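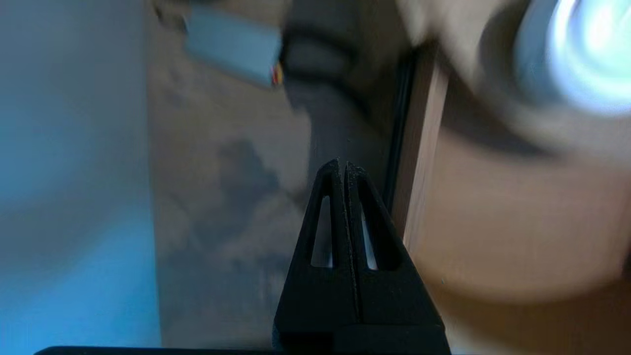

What should a room be checked for before the furniture goes back in? Start with the walls, then the floor, and write down every mark before anything is moved across it.

**Unit 4 – Clearing and resetting a room**

- Sweep from the far corner towards the door.
- Wipe scuffs with a damp cloth. Don't use solvent on painted surfaces.
- Heavy pieces go in first – two people per lift.
- Label boxes on the side, not the lid.
- Record the colour and finish of each wall on the Juvby sheet.

Lilla Veres takes the practical. Bring closed shoes and a tape measure.

Reading: the Tanui handout, section on floor protection. The short written task is due in November. Hand it to Godfrey Lema, or leave it in the tray at the Prandine office.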